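About Riritz

Riritz began in a rented kitchen behind a hardware store, with one secondhand oven and a notebook of bread recipes that Bujar Popescu had been carrying around since he was a teenager. He had no plan to start a school. He wanted to sell rye loaves on the weekends and keep his day job, and for a while he did exactly that. But people kept lingering at the counter to ask how he got the crust so dark, or why their own starter smelled like nail polish, and he has never been able to give a short answer to a question like that. After a few months there were more people standing around talking than there were people buying bread, and so the first class was born, with 7 students squeezed in between the flour sacks and the back door.

We moved to our present home on the corner of Delić Street on May 11, 2019, and we still have the notebook (it lives in a drawer now, wrapped in a dish towel). There are 2 teaching kitchens, a small shop in the front, and a long table where everybody sits down together at the end of class to eat whatever came out of the oven, the good loaves and the flat ones too. More than 2,000 people have baked with us since the move. Some came once with a sister or a neighbor, and some have been coming for so long that they have their own coffee mugs on the shelf.

Our beginner course is called Elo, after Bujar's grandmother's dog, and it covers four evenings of plain, everyday bread: mixing, folding, shaping, and a great deal of waiting. If you already bake at home and want to go further, Fuleck is our longer course in rye and whole grains, and it is where you will learn to stop worrying about sticky hands. Both courses send you home with a jar of starter and our phone number, and we do mean for you to use it. We have talked people through a sluggish starter late on a December evening, with guests due the next day, and we were glad they called!

We keep our classes small and our prices as low as we can manage. Flour comes from a family mill up the valley, and whatever we don't eat or send home with students goes to the shelter two blocks over — last winter that came to 800 loaves. If the cost of a course is a worry, please write to us before you decide against it. Come by any morning and say hello, even if you only want a roll and a place to sit for a while.

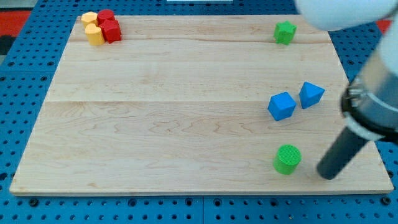 Kastriot Stan: I took Elo and then went straight on to Fuleck, and my rye still comes out a little lopsided, but my kids won't eat the store kind anymore. Call them if your starter goes quiet. They really do pick up.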